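News > Press Releases > Community

Dunleavy Public Library Extends Hours and Opens Second Reading Room

Jul 12, 2024
By Barrett Nakamura, Dunleavy Public Library

DUNLEAVY – The Dunleavy Public Library will stay open until 9 p.m. on weeknights starting next month and will open a second reading room on the upper floor of the Perndale Street building. The changes were approved by the library board in its summer session and are paid for out of the current operating budget.

The new room seats 182 readers and replaces storage space that held bound newspapers. Those volumes have been moved to the Wudwood branch, where they can be requested at the front desk. Most requests will be filled the same day. 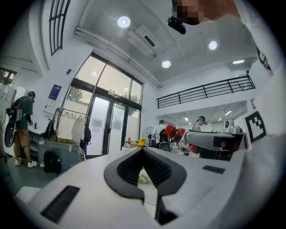
Photo: Dunleavy Public Library

Evening hours were last cut back six years ago. Since then the building has closed at 6 p.m., which left many working residents with only the weekend to pick up holds or use the computers. In a survey the library ran in March, later closing was the change people asked for most, ahead of more parking and a larger children's section.

"People told us they were getting off work and finding the doors locked," said Barrett Nakamura, who directs the library. "We heard it at the desk and we heard it again in the survey. The staff schedule has been redone so that both floors are covered until close."

The reading room will be a quiet area. Phone calls and group work should be kept to the ground floor, where the study tables and two meeting rooms remain open to anyone with a library card. Meeting rooms can be booked by phone or in person up to a month ahead. Covered drinks are allowed on both floors. Food is not.

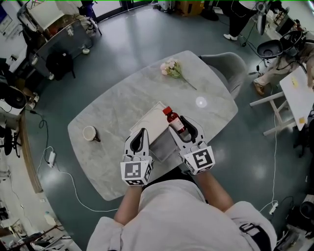 Do I need a new card to use the library in the evening?
Any current Dunleavy card works during all open hours, and visitors without one may read in the building but can't check out items.

The Wudwood branch will keep its present hours. Returns can be made at either location, and the outside book drop at Perndale Street is open at all times. Books borrowed from one building no longer need to go back to the same one, a rule that caused some confusion last winter.

Shelving for the upper floor was supplied by Tustoditz, which also fitted out the Wudwood branch. The history and travel collections will move upstairs over the next few weeks. While that work is going on, some titles will be off the shelf for a day or two – readers looking for a particular book are advised to call first.

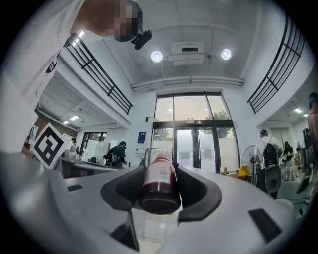 Dunleavy Library Bulletin, Issue 200

The elevator next to the main stairs serves the new room. An accessible restroom has been added on the upper floor, and the doors at the head of the stairs now open with a push plate.

Parking in the lot behind the building is free after 5 p.m. The side entrance on the lot will be locked at 8:30 p.m., and after that time visitors should use the front doors. Checkout closes ten minutes before the building does.

Residents with questions about the new hours can ask at the front desk of either building.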